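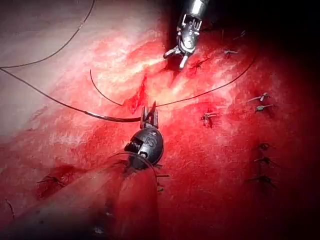
Fliltura Student Robotics Forum > Projects > Suture tracking, team Nandia

nandia_miwon
Posted 13/02/2024
Okay so we finally have something to show! Our club project this year is software that follows the needle and the thread in surgical robot footage, and we've been labeling frames since January. We have 1,000 to get through and I've personally done 74, which took me way longer than I want to admit (my eyes!!). The needle is going fine. Thread is where we keep fighting. Do you label every strand as its own line, or everything as one big "thread" class? A-yeong and I have gone back and forth on this all week. Mi-kyung

gearpocket
Every strand on its own, please. Look at the one running in from the left to the needle driver, and then the one coming out of the tissue and pulling off to the upper right. If those are one class, your model has no clue which one ends at the needle.

ban_ay
I'm the other half of the argument, hi. I get that, but strands cross, and once they cross our labelers disagree about who is who. We had 6 people do the same frame and got a mess. One class means we finish in time for the Janevski showcase.

gearpocket
Finishing with labels you can't use isn't much of a finish though?

tuvness_rob
Kind of with A-yeong here. Last year our team went super detailed and ran out of time with 15 frames fully done. Fifteen! Do the simple class first, then add strand numbers on a smaller set.

nandia_miwon
Ooh, a smaller set could work. What about the tied-off stitches? Those little dark knots with the trimmed tails keep getting picked up as loose thread and it's driving me nuts, especially on the side that goes off into shadow.

lowtorque
Give knots their own class, tails included. I'd also mark the shiny spots on the metal as ignore, the wrist on that upper grasper is basically all highlights and our tracker used to jump straight to stuff like that.

ban_ay
Knots as a class, yes, agreed. Not sold on ignoring highlights. Half the instrument would be gone, and the jaws are the part we need most.

lowtorque
Fair, just the shaft then. Leave the jaws alone.

nandia_miwon
Trying it tonight with knots separate and one thread class, then strand numbers on a few frames if A-yeong lets me :) Does anybody have a labeling tool that does curved lines? Ours only does straight segments and I'm clicking forever on that hook shape by the needle.

tuvness_rob
Ours does splines, it's clunky but it works. Sending you a message.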